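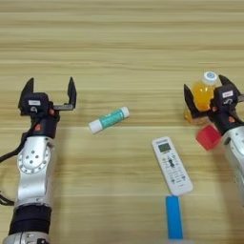
Automation at the Kestard Returns Desk
Student project report, 2 September 2022

For our summer project we wanted to find out what happens to a job when part of it goes to a pair of robot arms, and the folks at Kestard were kind enough to let the two of us sit in for 14 shifts. (Thank you for all the coffee!) The returns desk sorts 3000 mixed items in a busy week, everything from juice bottles to glue sticks to remote controls, and until last spring every one of them was picked up by hand.

Now the arms do the picking and the sorters check labels, handle complaints and step in when a grip goes wrong. Most people we talked to said their wrists and shoulders feel better, and we believe them. But several also told us they miss chatting across the table, as the checking stations face the wall, and the older sorters felt the training went by too fast. We'd suggest turning the stations around first, and adding a second training day before the Heffernan site gets its own arms.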